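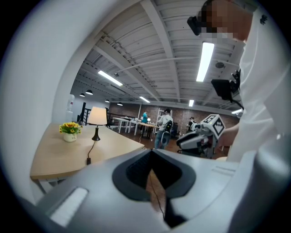 卓上灯Zurkoraは、閲覧席の補助照明として採用に値する製品か。

短時間の閲覧と談話を主な用途とする席については採用に値する。細かい文字を長く読む席には、別の器具を充てるべきである。

Zeng文庫 備品評価報告
布製シェード卓上灯 Zurkora(製造 Bosedska社)
報告日 5/2/22
評価担当 ジュサラ・パシェコ、エベレ・ラワル
照度測定 ベネジト・アマラウ

一 評価の経緯

当文庫の閲覧室では、開設以来、天井の蛍光灯のみで全席の明るさを確保してきた。昨年の内装改修に際して天井灯を間引いたところ、窓から遠い席の利用者から、手元が暗い、夕方以降は頁の内側が読みにくい、との申し出が続いた。天井灯を元に戻す案も検討したが、改修後の落ち着いた雰囲気を評価する声も少なくなく、席ごとに補助照明を置く方針を採ることとした。

候補としては、金属アームの学習灯、充電式の小型灯、布製シェードの卓上灯が挙がった。学習灯は性能の面で最も確実であったが、談話席に置いた際の印象が硬い。充電式は毎日の充電作業が職員の負担となる。以上を踏まえ、布製シェードの中から価格と部品供給の条件に合うZurkoraを選び、試用を行った。

試用にあたっては8台を購入し、窓際の席、書架に挟まれた席、談話席に振り分けた。期間は2か月とし、開館日には開館から閉館までの9時間、連続して点灯した。器具の貸与や値引きは受けておらず、製造者とのやり取りは、本報告の末尾に記す部品に関する照会のみである。

二 製品の概要

Zurkoraは、筒形の布製シェード、金属製の台座、中間スイッチ付きの電源コードから成る。電源は家庭用の100ボルトで、アダプターを介さずに壁のコンセントへ直接差し込む。電球は一般的な口金のものが使え、製品には電球色のLEDが一個付属する。調光機能はない。

シェードは生成りと灰色の二色があり、試用には生成りを選んだ。布は樹脂の芯材に貼られており、上下の縁は共布で巻いてある。縁の始末は丁寧で、購入した全数について糸のほつれや貼り目の浮きは認められなかった。一方、台座の底に貼られたフェルトには位置のずれたものがあり、そのうちの一台では端が天板に触れず、置いたときにわずかながたつきがあった。貼り直しで解消する程度の不具合ではあるが、この価格帯の製品としては検品の甘さを指摘しておきたい。

組立ては、台座の支柱に受け環をはめ、シェードを載せて留め環で締めるだけである。工具は要らない。説明書の図は明瞭であるものの、本文の活字が小さく、留め環の締め過ぎに関する注意が裏面の末尾に置かれている。注意事項は図の脇に移すことが望ましい。

三 明るさと光の質

照度は、台座の中心から一定の距離に開いた本を置き、左右の頁の中央と綴じ目の近くで測定した。付属の電球では、台座に近い側の頁は読書に十分な明るさが得られたが、遠い側の頁は目に見えて暗くなり、綴じ目には影が残った。文庫本や雑誌であれば本を寄せれば済む。大型の図録や地図帳では、頁の全体を一度に照らすことはできない。

より明るい電球に交換すると、この差は幾分縮まる。ただしシェード自体も明るくなり、向かいの席から見たときの眩しさが増す。製造者の定める上限の範囲で幾つかの電球を試した結果、当文庫の席の配置では付属品と同程度のものが最も無難であるとの結論に至った。

光の色は暖かく、布を透した光にむらは少ない。シェードの上方へ抜ける光が壁を柔らかく照らすため、書架に挟まれた席では、卓上の明るさの数値以上に周囲が明るく感じられるとの感想が複数寄せられた。他方、古い印刷物の紙色や図版の色合いを確かめる用途には向かない。貴重資料の閲覧席については、従来どおり昼白色の専用灯を使用する。

ちらつきについては、目視で気になるものはなかった。点灯直後の明るさの立ち上がりも速く、待たされる感覚はない。

四 設置とコードの取回し

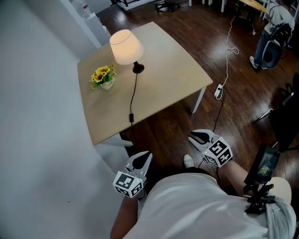 卓上灯の評価において、当文庫が明るさと並んで重視するのはコードの取回しである。閲覧席では本、筆記具、眼鏡などが絶えず動かされ、コードはそのつど引かれたり、物の下敷きになったりする。灯具を天板の奥に置き、電源を手前側から取ると、写真の卓上灯のように、黒く細いコードが天板の上を手前の縁まで横切り、小さな中間スイッチが縁を越えたすぐ先に下がる形になる。スイッチの在りかが一目で分かるという利点はあるが、本を広げる場所をコードが通ることになり、閲覧席には勧められない。試用では、コードを灯具の背後へ落とし、天板の裏に留め具で沿わせる方式を標準とした。談話席に限り、手元で消せる利便を優先してスイッチを横の縁に出している。花を飾る席では、鉢とシェードの間に手が入るだけの余裕を取り、水やりの際には鉢を必ず別の場所へ移すよう職員に求めた。

Zurkoraのコードは、台座の下端の切欠きから横向きに出る。切欠きは一方向にしか設けられておらず、灯具の向きを変えればコードの出る方向も変わる。筒形のシェードには前後の区別がないため、この点は実用上の支障にならなかった。コードの被覆は艶のない樹脂で、布の上でも滑りにくい。反面、新品のうちは巻き癖が強く、天板の縁で跳ね上がる。設置の前夜に伸ばして吊るしておいたところ、癖はおおむね取れた。

コードの長さは、壁際の机に置くには十分である。部屋の中央に島状に配した机では届かず、床に延長コードを這わせる必要が生じた。通路を横切る配線は当文庫の安全基準で認めていないため、中央の机への設置は見送った。床用コンセントを備えない施設では、導入前に電源の位置を確認されたい。

五 操作性

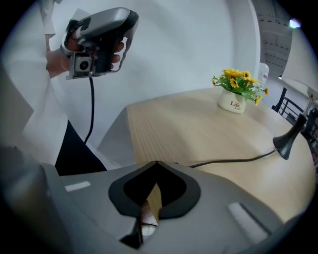

スイッチは、押すたびに入と切が替わる形式である。押し心地は軽く、音は小さい。静かな閲覧室では、スイッチの音ひとつが周囲の注意を引くことがあり、静粛性は高く評価できる。指先の力が弱い利用者にも試していただいたが、片手で持って親指で押す動作に困難はないとのことであった。

問題は、暗い中でスイッチを探しにくいことにある。本体は黒一色で、位置を示す灯も凹凸もない。閉館後の見回りでは、職員がコードを手繰って探す場面が見られた。評価担当は側面に白い丸シールを貼ることで対処し、以後は同様の報告を受けていない。製造者には、淡色のスイッチを選べるようにすることを要望したい。

利用者への案内も見直した。当初は各席に「ご自由にお使いください」とのみ記した札を置いたが、点けてよいものかと窓口に尋ねる方が絶えなかった。札を「点灯したままお帰りいただいて結構です」と改めてからは、問合せはほぼなくなった。器具の良し悪しとは別の事柄ではあるが、導入を検討する施設の参考として記しておく。

六 安定性と安全性

台座には重りが入っており、机に手をついた程度の揺れでは動かない。シェードの上縁に肘が当たった場合、灯具は傾いたのち元の姿勢に戻る。コードを強く引いたときは、倒れる前に台座ごと滑る挙動を示した。机の端近くに置けば落下につながるため、縁から手の幅ひとつ分は離して置くことを設置基準に加えた。

閉館時に表面の温度を確かめたところ、シェードの布はほのかに温かい程度であり、触れて不快を覚えることはなかった。電球の根元は相応に熱を持つ。電球の交換は、消灯後しばらく置いてから職員が行うものとし、利用者には依頼しない。

幼児の利用がある児童室については、評価の対象から外した。コードが手の届く高さに下がる形式の器具は、児童室には置かないことを原則としている。

七 手入れ
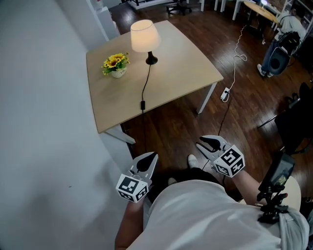 布製シェードの弱点は埃である。試用期間の後半になると、上縁の内側に細かな埃がたまり、点灯時に薄い影となって見えるようになった。柔らかい刷毛で上から下へ払えば大部分は落ちるが、巻き布の段差に残ったものは粘着ローラーを軽く当てて取る必要がある。水拭きは説明書で禁じられている。評価担当が予備のシェードの目立たない箇所で試したところ、乾いた後に輪染みが残った。禁止事項は守るのがよい。

手指の汚れも避けられない。利用者の多くは、灯具を動かす際に台座を持たず、シェードの下縁をつまむ。生成りの布ではこの跡が早くから目立った。灰色であれば目立ちにくいと思われるが、光の色や量がどの程度変わるかは確認していない。札に台座を持つ図を添えたところ、新たな汚れは減ったように見受けられる。

清掃の頻度は、当文庫の環境では隔週が適当であった。空調の吹出口に近い席ではこれより短くする必要がある。作業にかかる手間は学習灯より多く、導入台数を決める際には清掃に充てられる時間も勘案すべきである。

八 他製品との比較

参考として、当文庫の事務室で以前から使用しているDralarとの比較を記す。Dralarは金属シェードの卓上灯で、首の角度を変えることができる。照射範囲の調整、埃の落としやすさ、スイッチの見つけやすさのいずれにおいても、DralarがZurkoraに勝る。書類仕事や調べもののための器具としては、Dralarを推すことに異論はなかった。

しかし、閲覧室の一角に両者を並べて置いたところ、利用者が先に選ぶのはZurkoraの席であった。金属シェードの灯は、角度によって向かいの席の利用者の目に光が直接入る。前の利用者が曲げた首をそのままにして立つことも多く、職員が見回りのたびに直すことになる。角度の変えられないZurkoraには、この手間がない。調整できる範囲の広さが、不特定多数の利用する場では管理上の負担にもなるという点は、選定時に十分に考慮していなかった事項である。

消費電力は電球に左右されるため、比較の対象としなかった。価格は、替えのシェードを一つ含めて考えればほぼ同等となる。

九 部品の供給と製造者の対応

Bosedska社には、替えのシェードと留め環の供給について書面で照会した。回答は速やかで、シェードは二色とも単品で購入できるとのことであった。留め環は単品での取扱いがなく、シェードとの組での販売となる。留め環は締め過ぎによって割れやすい形状をしており、試用中にも一台で亀裂が生じている。単品での供給が始まることを期待する。

フェルトのずれについても併せて伝えたところ、貼替え用の部材が無償で届いた。対応としては妥当である。原因や今後の検品に関する説明は添えられていなかった。

十 利用者の意見

試用席に備えた用紙には、多くの意見が寄せられた。掲載の承諾を得たものから抜粋する。

「夕方の新聞が楽になりました。欲を言えば、もう少し背が高いと紙面の上のほうまで届くと思います」(ダイアネ・バチスタ氏)

「談話席には申し分ない。楽譜を読むには暗い」(サディアス・ドラクロワ氏)

灯具の高さに関する指摘は、ほかの利用者からも受けている。新聞や楽譜のように紙面の大きなものを広げた場合、シェードの下縁が視界に入り、光の届く範囲も足りなくなる。厚手の台を敷いて高さを補う方法も試したが、安定を損なうため採用しなかった。

十一 総合評価

当文庫は、Zurkoraを談話席および壁際の短時間閲覧席の標準器具として採用する。試用した器具はそのまま当該の席に残し、追加の購入は替えのシェードの在庫と併せて判断する。新聞席と調査席にはDralarを配置し、貴重資料の閲覧席は現行の専用灯を維持する。

布の汚れの進み方とスイッチの耐久性は、今回の試用期間では十分に見極められなかった。9月に再度点検を行い、シェードの変色、留め環の亀裂、コードの付け根の緩みを確認したうえで、結果を追補として掲示する予定である。本報告に関する照会は、閲覧室窓口にて書面で受け付ける。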